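4. Faire estimer une œuvre avant la mise en vente

Cette section s'adresse aux vendeurs inscrits sur Plarkden qui souhaitent afficher un prix d'estimation. L'étape est facultative. Avant de vous y engager, sachez que l'estimation proposée par le module Rundora reste une opinion chiffrée – rien de plus – et qu'aucun acheteur n'est tenu d'y croire.

4.1 Préparer la fiche

1. Ouvrez la fiche de l'œuvre et choisissez « Estimation ».
2. Saisissez la technique, les dimensions hors cadre et l'année. Si l'année est incertaine, laissez le champ vide.
3. Joignez au moins 2 justificatifs de vente antérieure. Une capture d'écran d'annonce n'en est pas un : elle montre ce que quelqu'un demandait.
4. Indiquez votre lien avec l'artiste. Parent, galeriste, employeur, tout compte.

Attention : le champ « Notoriété » pèse lourd dans le calcul, trop à notre avis. Un nom connu pour d'autres raisons que la peinture fait grimper le résultat sans que le tableau y soit pour quelque chose. Griet Desmet, qui a relu cette section, conseille de lancer le calcul une première fois avec ce champ à zéro et de noter le résultat.

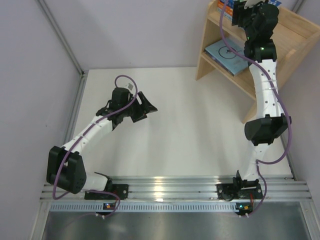

4.2 Lire le résultat

5. Cliquez sur « Calculer ». Le module affiche une fourchette et un indice de confiance sur 100.
6. Comparez la fourchette avec celle obtenue sans notoriété. Si l'écart dépasse 22 %, demandez un second avis.
7. En dessous de 80, n'affichez pas l'indice. Au-dessus, méfiez-vous quand même : il mesure la quantité de ventes comparables, et trois ventes entre amis suffisent à le gonfler.

Note : la maison Tzavaras fournit des seconds avis payants, rendus en 12 jours. Elle prend aussi une commission quand elle vend l'œuvre. Libre à vous d'y voir un hasard. Leen Moussa tient une liste d'experts sans activité de vente, accessible depuis l'onglet « Contacts ».

4.3 Publier ou non

8. Cochez « Afficher la méthode » avant de publier. La case est décochée par défaut, ce que nous avons signalé à l'éditeur, Handance, sans obtenir de réponse claire.
9. Relisez le texte généré. Supprimez « valeur sûre » et « cote en forte hausse » si vos justificatifs ne le démontrent pas.
10. Validez. Toute modification ultérieure du prix reste visible dans l'historique.

Attention : l'identité de l'acheteur peut être masquée, mais pas le lien déclaré au point 4. Pour corriger ce lien après publication, retirez la fiche et reprenez au point 1.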